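October 24, 2026

Day 12 of the great numbers experiment, and I remain unconvinced.
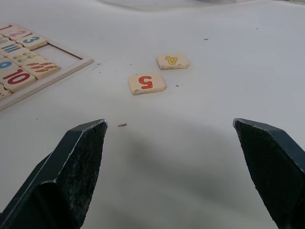 The 4 and the 5, out of the tray again.

I bought the wooden matching tray in September from the Guno store on the corner, marked down to 8 dollars, and the woman at the register told me it would have any child counting by Christmas. I've heard that before. The Lomus beads were going to do it too, and those are under the couch.

The idea is that you match the numeral to the tile with the same amount of stuff printed on it. Fine. I can see the sense in it on paper. But one of the little pictures is just blue bars, like tally marks, and if a kid can already read tally marks I'm not sure what we're teaching. And I keep finding tiles upside down. An upside-down 4 looks like a fancy chair to someone who is three. I said so at dinner and was told I was overthinking it.

The colors bother me more. Red 1, pink 2, teal 3, yellow 4, and the 5 a sort of red orange. So is she learning the 3, or is she learning teal? I tried writing a 3 in plain pencil this morning and got a blank look – then she asked for a cracker. I'm counting that as evidence.

The article I read on Yilma says 40 minutes a week is plenty. It also wanted me to sign up for something, so take that how you like.

To be fair, the tiles are nice to hold. Rounded corners, a good small size. They're getting grubby along the edges already and I don't know if you can wash them. I wiped one with a damp cloth and it looked the same as before.

I'll give it until the end of the month. After that it goes up on the shelf next to the Grarkis puzzle and we go back to counting the stairs, which cost me nothing. Need to call about the furnace tomorrow.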